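Sandwiches for a tableful, made the night before

Posted Friday, May 28, 2021

I've been doing the food for our walking group's monthly do since May of last year, when Estrella Meléndez moved up to Derkadwood and handed me her cool box and her blessing. In that time I've made a lot of sandwiches, and a fair few of them were soggy. So these are my notes, in no special order, for anyone who's been landed with the same job!

Start with the bread. Day-old white is far easier to cut than fresh, and it doesn't squash under the knife. I butter right up to the crusts, both slices, even if people say they don't want butter (they never notice, and it keeps the damp out).

Anything juicy goes on kitchen paper first. I slice tomatoes and cucumber, lay them out with a tiny pinch of salt, and go off and do something else for 13 minutes, which is how long my oven timer was set for the first time I tried it and I've stuck with it ever since. Lettuce gets washed early and dried properly. If I'm in a rush I swing it round in a clean tea towel out on the back step, and yes, my legs get wet.

Now the wrapping. I used to put everything on one big plate under one big sheet of cling film, and the moment somebody lifted a corner the whole lot started to curl. These days each half gets its own wrap. Cut first, then wrap, with the film pulled snug and the join tucked underneath. You can see the filling through it too, so there's a lot less prodding and "is this one the ham?" 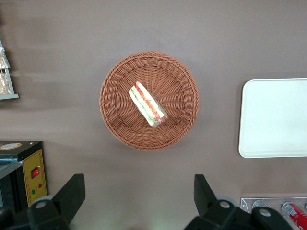

One half, wrapped and in the round basket. Red down one side, green down the other.

Baskets are lovely for this, by the way. I'd always kept mine for bread rolls, but wrapped food sits in them beautifully and no crumbs get down into the weave. If yours has got grubby, a dry pastry brush does most of it, working from the middle out to the rim. For anything sticky I use a barely damp cloth and then leave the basket upside down overnight. Please don't soak it. I did that to one I'd bought in Grutiria and it has rocked on its bottom ever since.

I like a plain white tray next to the basket as well. Cakes can go on it later, once the savoury things have thinned out, and it wipes clean in seconds. Bought pastries stay in their packets until the kettle's on. A little rack is handy for those if you're short of table, as they stand up and don't get leaned on.

A few odds and ends:

Wet the edge of the counter before you pull out the cling film. It grips and you get a straight tear.

Mustard goes in the butter, never on the ham. Mix it in a cup.

Label the egg ones. I learned that from Yufang Jiang, who can't bear egg and bit into one in front of everybody.

Wrapped sandwiches go in the fridge in a single layer, with nothing on top. I take them out just before we set off and pack them in the cool box with 7 ice blocks, which is all it will hold with the lid shut.

Next time I want to have a go at rolls, if I can find a way of stopping the seeds going everywhere.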